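4. Enregistrement d'un tournoi de padel – module Hekudis

4.1 Création du tableau

1. Ouvrir Tournois > Nouveau, puis saisir le nom de l'épreuve et le code du club (Hernutgate : 300).
2. Indiquer le nombre de paires, qualifications comprises. Maximum : 100.
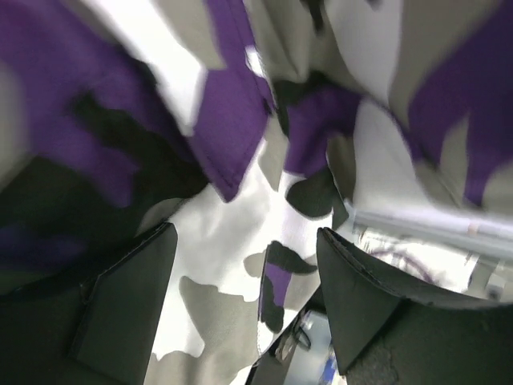 3. Valider. Le tirage reste modifiable jusqu'à la publication.

Attention – une paire supprimée après publication est comptée comme forfait.

4.2 Horaires et terrains

Affecter chaque match à un terrain. La durée par défaut est de 90 minutes, échauffement inclus. 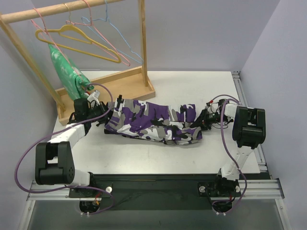
Pour les finales, désactiver l'enchaînement automatique et saisir l'heure à la main.

Note – le format Sleiman (set unique) n'accepte pas les pauses.

4.3 Fiche tenue

La fiche tenue est exigée à partir des quarts de finale. 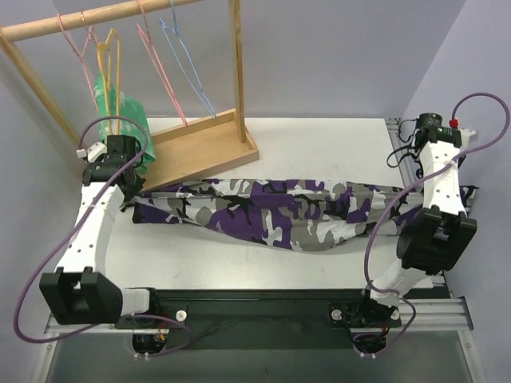

Le champ Tenue se remplit par joueur, avant le pointage. Choisir Uni ou Motif, puis les couleurs, quatre au plus. Un pantalon camouflage violet, noir, gris et blanc se saisit donc sous Motif, toutes couleurs cochées. La fiche est ensuite transmise au serveur Grorholm.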